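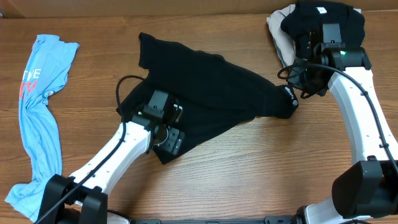
Blog > Robot club > Term notes

Sorting the washing, part two

22nd September

We are back for the new year and the laundry project has carried on from where we left it in May. For anyone who has not read the first part, the club is trying to get a pair of arms to sort a mixed heap of clothes into piles by colour. Folding is for later, if we ever get there. I said in May that sorting would be the easy bit and I would like to withdraw that.

The club has three teams this year, and each team picked its own name. Jimix look after the arms and the wiring. Nikham do the recordings, where one person drives the arms by hand and everything gets saved. Hirora do the training and the testing and most of the complaining. I float between them and write this up.

At the end of last year we had 70 recordings we trusted. Now we have 246. A recording counts if the driver got every item to the right pile without dropping it, and if both arms went back to their starting positions at the end. We threw out a lot over the summer for failing the second part, which is annoying when the sorting itself was fine, but the model had started copying the habit of stopping wherever it liked.

The clothes come from the members, mostly old T-shirts and odd socks. We try to change them every session so the model doesn't learn one particular shirt. For a while we had too much bright stuff in the heap and it got good at bright stuff. Then we brought in more black and dark clothes and the results dropped straight away. Two dark things lying on top of each other look like one thing to it. It goes for the middle, closes, and picks up both. Pale things on a brown table are much less trouble.

Jimix think part of the answer is where the gripper goes in. If you take hold of a T-shirt by the body, you get a thick wad of cloth and whatever is underneath comes too. If you take it by a sleeve or the hem you usually get one layer. So the drivers now have a rule to go for an edge whenever there is one showing. It makes each recording slower and it is harder to do by hand than it sounds, as you are judging the depth from a screen. 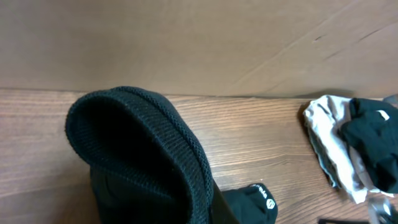 Socks are their own problem. The first drivers rolled them in pairs out of habit and the model took a rolled pair to be a small dark lump that could be gripped anywhere, which was true. Loose socks are flat and it kept closing above them and coming away with nothing. We lowered the closing height by 2 mm and that helped, but now it scrapes the table on one side. I suspect the table is not level. Somebody put a spirit level on it last week and the bubble was off, so we will pack one leg with card and see.

The other thing that took up time was the cables. They need enough slack for the wrist to turn right round, and then the slack gets in the way when the arm comes back. We lost most of an afternoon to a plug that had worked halfway out. Jimix have written a checklist which starts with pushing every connector home by hand. It is on the wall by the door and we are all meant to do it before switching on.

On the training side, Hirora ran the new set overnight and we tried it the next day with clothes it had not met before. It was better than in May with pale and mid colours. With dark ones it was about the same. It also has a new trick of lifting something, holding it up and then doing nothing for several seconds – we think this comes from drivers pausing to decide which pile a thing belongs on. Navy is the usual culprit. We argued over whether navy goes with black and there are recordings that say both. From now on navy goes with black, and the old ones need checking through by eye. I have offered to do the first half.

The club's open evening is next month and we would like to run it live, with visitors adding their own gloves or scarves to the heap. Not everyone is keen on that. The safer plan is to use our own clothes and have a recording ready in case.

Things to do before then:

Level the table.
Go through the navy recordings.
Record more with dark clothes only, at least one full session.
Find a longer cable for the left wrist.
Ask for more odd socks.

If you are a member and have old clothes to spare, leave them in the crate under the bench. Washed, please.

6 comments
14 shares

Recent posts
Sorting the washing, part one
Why we changed the gripper pads
Dates for the autumn sessions
What Nikham learned from a week of driving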